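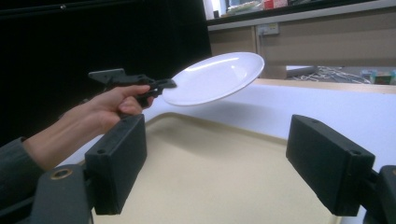
Tassanee Thaweesak has laid tables for most of her working life, first in her aunt's restaurant and later at a small hotel in Purkbridge, where she ran the breakfast room. She now advises cafés and canteens on their crockery and trays, which she admits is a narrow trade. We met in July, over tea, to talk about plates.

She began with the weight. People choose a plate by looking at it, she said, and then somebody else has to carry it all day.

"I always ask to hold it by the rim with one hand," she said. "If your wrist complains after a minute, think about the person on the lunch shift. They might pick that plate up 995 times before they get a day off."

Her preference is for plain white, round, with a shallow well and a rim you can get hold of. Coloured glazes show knife marks, in her experience, and a very flat plate lets gravy run. A deep one is good for pasta and a nuisance for toast. She has nothing against patterns at home. Her own plates have blue flowers on them and came from her mother-in-law.

I asked about shiny glazes against matt ones, as matt is what most new cafés seem to want.

"Matt looks lovely in the shop," she said. "Then you get grey marks from the cutlery and you're scrubbing. With a shiny one you can tip it to the light and see straight away if there's a smear. That's how I was taught to check them - tip it, look along it, put it down."

The hotel used a range called Kolance when she started and changed to Vilteo after a new owner took over. She liked both. What she did not like was having the two mixed, because the stacks leaned and the top ones slid.

Trays take up more of her time than plates do. A canteen will spend weeks picking its crockery and then buy whatever tray is cheapest. She looks for rounded corners inside, where crumbs would otherwise collect, and a lip that is raised a little but not much.

"If the lip is too high you can't get your fingers under the plate," she said. "You end up tilting it and the peas go. A low lip is enough to stop things sliding off and you can still lift from the side."
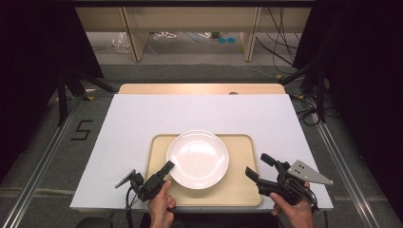 She is also particular about where the plate goes. On a tray carrying a plate and nothing else, she would put it in the middle. Once there is a cup to come, the plate moves to the left and the cup has the space on the right. She has had arguments over this. Karim Hattar, who managed the kitchen at the hotel for six years, put everything in the centre and let the guests sort it out.

"Karim said I was fussy," she said. "I said he'd never had to carry one up the stairs."

When I rang Hattar, he remembered it much the same way. "She was right about the cup," he told me. "I still think the plate looks better in the middle."

Pale trays on a pale table are another of her subjects. Beige on white is restful, she thinks, and the food stands out well. The drawback is for customers with poor eyesight, who may not easily find the edge of a white plate on a light tray. For a care home she would choose a darker tray, and she talked one out of an order of 30 cream ones last year. They went for dark green from Bjarnason.

Does she teach people how to set a plate down? She does, and it takes nearly 20 minutes, most of which is practice. Hold the rim, keep the thumb off the part where the food goes, bring it in low and let the near edge touch first. Then lower the rest.

"You don't drop it the last inch," she said. "Everyone drops it the last inch when they're tired."

She picked up her saucer to show me, put it back without a sound, and asked if there was any more tea in the pot.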